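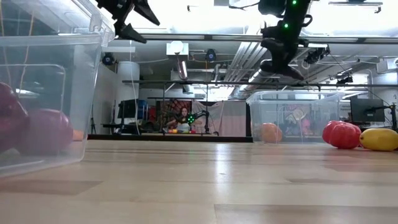
자두청을 담근 지 벌써 7년째예요. 처음에는 시장에서 싸게 파는 걸 욕심내서 한 상자 샀다가 다 못 먹을 것 같아 급하게 설탕에 재운 게 시작이었는데, 이제는 여름이 오면 으레 하는 일이 되어 버렸네요. 남편은 매실청이 있는데 뭘 또 하냐고 하지만, 정작 탄산수에 타서 제일 많이 마시는 사람이 누구인지는 우리 집 컵들이 다 알고 있지요 (웃음).

올해는 마이히(Maihi) 농원에서 직접 주문했어요. 작년까지는 늘 동네 가게에서 골라 샀는데, 비가 많이 온 해에는 맛이 영 싱거워서 청을 담가도 향이 안 올라오더라고요. 농원에 전화해 보니 장마 전에 딴 것이 조금 남았다고 하셔서 얼른 부탁드렸습니다. 상자를 열자마자 온 집 안에 새콤한 냄새가 퍼지는데, 어릴 적 외할머니 댁 마루에 엎드려 자두를 베어 먹다가 옷에 물을 들여 혼나던 생각이 나서 한참을 그냥 앉아 있었어요.

할머니는 청 같은 건 안 담그셨어요. 그냥 우물물에 담가 두었다가 저녁 먹고 하나씩 쥐여 주셨지요. 덜 익은 건 쌀독 옆에 며칠 두면 된다고 하셨는데, 저도 그 버릇이 남아서 단단한 건 꼭 따로 골라 신문지에 싸 둡니다. 우리 집엔 쌀독이 없으니 쌀통 옆이에요.

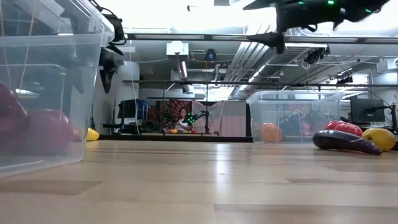 씻는 건 저녁에 해 두는 편이에요. 식초를 조금 푼 물에 잠깐 담갔다가 흐르는 물에 헹구고, 면포 위에 널어 밤새 말립니다. 첫해에 성급하게 물기가 남은 채로 담갔다가 곰팡이가 피어서 통째로 버린 적이 있거든요. 그때 어찌나 아깝던지, 지금도 자두 꼭지 쪽은 키친타월로 한 번씩 더 콕콕 눌러 줘요.

설탕은 과육 무게보다 살짝 적게 넣어요. 씨를 빼고 한 병에 들어갈 만큼 달아 보니 349그램이길래 설탕은 322그램을 넣었습니다. 책에는 똑같이 맞추라고 나와 있던데 저희 입에는 이 정도가 딱 좋더라고요. 대신 실온에 오래 두지 않고, 설탕이 다 녹으면 바로 냉장고에 넣습니다. 레몬을 얇게 썰어 두어 쪽 같이 넣으면 색도 곱고 맛도 또렷해지고요. 한번은 욕심을 부려 계피도 넣어 봤는데, 자두 향이 다 묻혀 버려서 그 뒤로는 안 넣어요.

병은 모니스우드(Moniswood)에서 나온 유리병을 씁니다. 뚜껑이 좀 뻑뻑해서 열 때마다 고무장갑을 찾아야 하지만 새지 않으니 정이 들었어요. 하루에 한 번씩 뒤집어 주고, 20일쯤 지나면 건더기를 건져서 따로 졸여요. 이걸 식빵에 발라 먹으면 또 얼마나 맛있게요! 요거트에 한 숟갈 올려도 좋고, 고기 재울 때 배 대신 넣어도 제법 괜찮습니다.

올해 것은 두 병은 우리 집에서 먹고, 나머지는 친정이랑 옆집에 나눠 드리려고 해요. 옆집에서는 지난번에 드린 빈 병에 오이지를 가득 담아 돌려주셨는데, 그 오이지가 어찌나 아삭한지 물에 밥 말아서 사흘을 먹었답니다. 오이지 담그는 법도 여쭤봤으니 제가 한번 해 보고 다음에 적어 볼게요.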